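4. Results: The counter beside the dishwasher

4.1 Landing space and the first item down

In all 14 Plaseton kitchens the dishwasher was built in under the counter with a cabinet on at least one side. The dishwasher opening was 600 mm wide in every case. What varied was the counter around it and how much of that counter was free when people began to load. We use the term landing space for the part of the counter where a dish can be set down within arm's reach of the open rack. This is a narrower idea than counter area. A kitchen may have a long run of counter and very little landing space, if the run is on the far side of the room or is taken up by things that stay there all day.

The loading diaries cover 373 loadings. In most of them at least one item was put down on the counter before it went into a rack. The commonest reason written in the diary was that the wrong rack was out. People cleared the table in the order things came to hand, plates and cups together, but they filled one rack at a time. Plates arrived while the upper rack was pulled forward and had to wait. Figure 5 shows the layout in which this is easiest, with the counter running right alongside the opening.

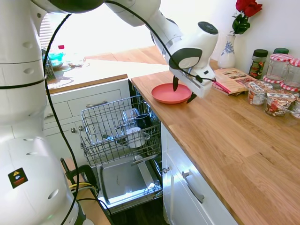

Figure 5. Upper rack pulled out, with a glass, a mug and a cup in it, and a plate on the counter next to the opening.

Plates were set down more often than any other kind of item. Glasses were set down least and usually went straight into the upper rack, even when the diary keeper had to put something else down in order to free a hand. Two diary keepers wrote that they did not like a glass standing near the rounded front edge of the counter. Bowls fell between the two, and their treatment depended on whether they were stacked. A stack of bowls was nearly always put down as a stack and then loaded one bowl at a time.

Landing space on the side of the free hand was used less than we had expected from the Skirholm pilot. In that pilot, which was done in a single test kitchen with counter on both sides, people split their items evenly between left and right. In the Plaseton homes they settled on one side and kept to it. The chosen side was the one nearer the sink in most kitchens, and the one nearer the table in the rest. Once settled, it did not change during the diary period, even in the two homes where guests did part of the loading.

4.2 What stays on the counter

The second part of the inventory deals with things that were on the counter at every visit. We call these standing items. They were sorted with the Grarkex coding sheet, which we changed in one respect: containers holding food and containers holding water were coded separately. The original sheet puts both under storage, and that hid a difference that mattered here. Water containers were lifted and moved many times a day. Food jars were often pushed to the wall and left there.

Standing items were recorded by depth. The counter was divided into a back strip along the wall and a front strip along the edge, and an item that crossed the line was coded to the front. Books, mail and cloths gave the most trouble. They lie flat, they spread, and they were on the line more often than any jar or appliance. A cloth with something stacked on it was coded as one item – the stack and the cloth tended to move together when the counter was wiped.

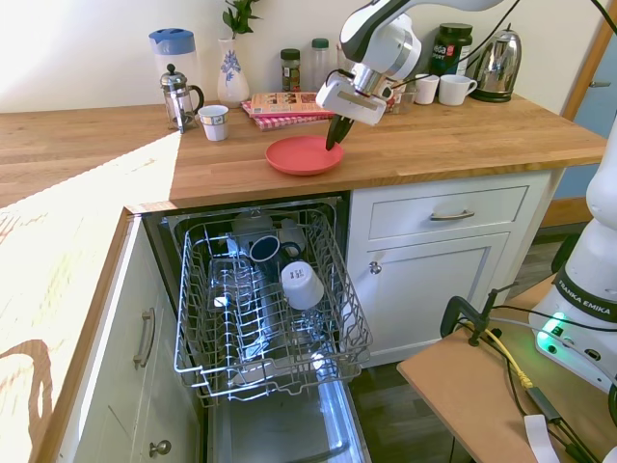 Drinks equipment made up the largest group of standing items, and it was also the group most likely to be spread along the whole back strip. We had assumed that a household would keep its coffee and tea things together. Some did, with a tray or a corner set aside for them. In others the back strip had filled up over time, and the pieces were wherever there had been room. A French press may stand at one end and the electric kettle in the far corner, with a plant in a painted vase, jars and mugs in between. Arranged like this, the drinks equipment takes up much of the length of the wall while leaving the front strip mostly open. For loading the dishwasher this is a workable arrangement, as a plate can still be put down in front of the row. It works less well for making coffee, and several diary keepers said so without being asked.

Clean mugs kept on the counter were a special case. Seven kitchens had them. In these homes some mugs never went into a cabinet at all and passed only between the counter, the table and the upper rack. Diary keepers found it hard to say which of them were in use, and a mug that had been set down among the clean ones was at times missed when the machine was loaded.

4.3 Depth of the free strip

Free depth, measured from the front edge of the counter to the nearest standing item, was a better guide to how loading went than the total number of standing items. Kitchens with crowded back strips but a clear front strip had few diary notes about lack of room. The kitchens with the most notes had fewer things out, but had them further forward. In one of these a dish drainer took up the whole landing space, and plates were put on top of whatever was drying in it.

Free depth also changed over the day. It was greatest in the morning visits and smallest after the evening meal, when most of the loading was done. The January visits were all made before noon, so the values for those homes are probably too high. We have kept them in the tables and marked them, and they are left out of the comparison by household size in Section 5.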